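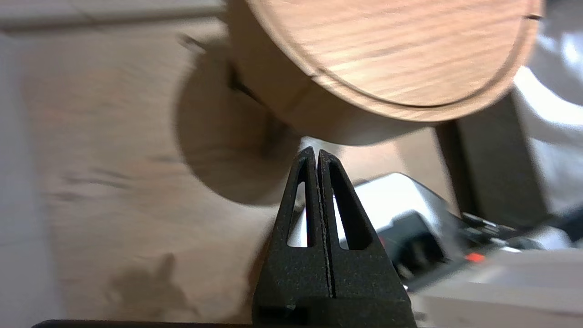
Figure 5. A round wooden piece with a grooved face, of the kind discussed in Section 4.2.

4.2 Lids, discs and other round wooden things

Every study of household storage has a category its authors would sooner not talk about. Ours is the round wooden object. When we drew up the coding sheet for the Restville homes we had a row for lids and a row for boards, and we felt rather pleased with how clean it looked. The first kitchen we visited had a thick disc of pale wood leaning against the bread bin, and the coding sheet never recovered.

The trouble is easy enough to see in Figure 5. The piece is thick, round and light brown, with a streaky grain running across the flat face and a darker line tracing a ring just inside the edge. A reader who favours lids will point to that ring, which gives the face the look of a raised lip, and call the matter closed. A reader who favours boards will say that plenty of boards have a groove near the rim and that it is there to catch juice. Both readers were present on our coding team, and they shared a desk.

We recorded 319 round wooden pieces across the two sites, Restville and Orside. They turned up on benchtops, on top of fridges, in the drawer under the oven and, in one case, under a pot plant that had plainly been there for years. Householders were asked to name each piece and say what it was for. They were also asked where it lived, meaning where it was supposed to go back to after use. This last question produced the longest pauses in the whole interview.

Names were generous. "Lid" covered anything that had at some stage sat on top of something else, including pieces whose jar or crock had long since been broken, given away or lost in a move. "Board" covered anything that had been cut on, even once, even in an emergency. Between the two lay a broad middle ground of trivets, cheese things, stands and "the round one". We kept "the round one" as a category in its own right after it came up in 12 homes, always said with complete confidence that we would know which one was meant.

We had expected the groove to help. In the earlier Trorkeck inventory, which we took as our starting point, a ringed face was treated as good evidence for a lid, and the idea has some sense to it. A lid has to sit somewhere, and a step or a line near the edge tends to show where. In our homes the rule held up well for thin pieces and poorly for thick ones. Thick grooved pieces were stored flat, stacked with plates, stood on edge behind the taps or used as a base for the fruit bowl, and their owners were evenly unbothered by what the maker might have had in mind. Grain was no help at all, though we spent a fortnight believing otherwise.

Side walls told us a little more. A piece with a deep, rounded side can be picked up from a bench without sliding it to the edge first, and several people brought this up without being asked. Flat-sided pieces tended to get dragged, and the benches showed it. One Orside householder kept a thick disc on the top shelf purely because it was, in her words, "nice to get hold of". It covered nothing and nothing was cut on it. We coded it as decorative and she objected, so the entry now reads "decorative (disputed)".

The question of where these pieces live deserves a table of its own, and Table 3 gives one. The short version is that lids with a surviving container went home to it nearly every time. Lids without one drifted. They moved from the bench to the shelf above, then to the back of that shelf, and from there to the cupboard where households keep the good platter and the instruction book for a toaster they no longer own. Boards stayed close to the sink. Pieces in the middle category went wherever the person tidying that day thought they went, and in shared homes this meant they were seldom in the same spot for two visits running. In 5 homes we were asked whether we had moved one ourselves. We had not.

It would be fair to ask whether any of this matters. For the purpose of the wider study it does, a bit. Kerekes, the storage scheme we were testing, asks people to sort by use before they sort by shape, and round wooden pieces are the point at which that instruction comes unstuck. A householder who can't say what a thing is for will sort it by shape regardless, and will put it with the other round things, which are mostly plates and one cake tin. Of the 11 homes that gave up on the scheme before the second visit, most got as far as the wooden pieces and stopped for a cup of tea - a stage the Kerekes guide makes no allowance for.

For the second round of visits we dropped the separate rows for lids and boards and used a single row, "round, wood", with a free-text box beside it. Agreement between coders improved a great deal, as it will when there is less to agree on. The free-text box filled up quickly. Its contents are taken up in Section 4.3, along with the wooden spoons, which were worse.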